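Averages, handicaps and the winter league

Pudthorpe's winter darts league starts again in November, and I have spent a few evenings on the handicap sheet. What follows is mostly arithmetic.
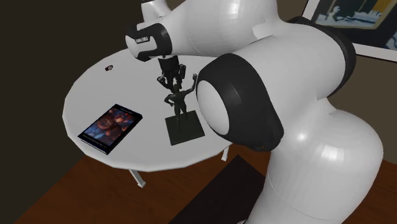
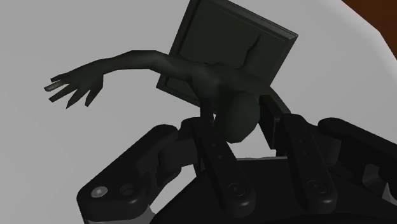 Why the old sheet had to go

The old handicap was a flat start. Weaker players began a leg on a lower score than their opponents, set by whoever was captain that night. It was quick, but it was never reviewed. Two players at Sernwood kept the same start for three seasons while their scoring improved a great deal.

I went back through last winter's cards and typed in every leg where the darts thrown had been written down. That gave me 1612 legs. Another 266 had a winner and nothing else, so I left them out of the averages.

How the average is worked out

I use the plain three-dart average: points scored, divided by darts thrown, times three. Busts count as darts thrown with no points. Some cards from the Smits fixtures had left busted darts off altogether, which pushes the average up. Those cards have been corrected where the scorer could remember and dropped where he couldn't.

A leg of 501 finished in 30 darts is an average of 50.1. A loser who has scored 401 from the same number of darts is on 40.1. The gap is 10 points a visit, or 100 points over ten visits.

Giving the full 100 as a start is too generous, as the weaker player then has less to score and still gets the same number of visits at a double. I tried several fractions and settled on 70 per cent of the gap, rounded down to the nearest five. The start is capped at 120.

Doubles

Sérgio Bettencourt asked for doubles to be treated separately. He is right that they matter. A steady scorer who misses six darts at double ten loses legs that the average says he should win. The trouble is the cards. Hardly any of them record darts at a double, and I can't rate what was never written down.

The new card has a small box for it next to the checkout. If captains fill it in until the end of the season, I will look at it again.

Still to settle

Seva play in two venues, and one has a raised oche. Their home averages are lower than their away ones, by more than I would expect from chance. For now I am using one combined figure per player.

New players with fewer than twelve legs get no start and give none. Starts will be worked out afresh after every fourth round and sent to captains with the fixture list.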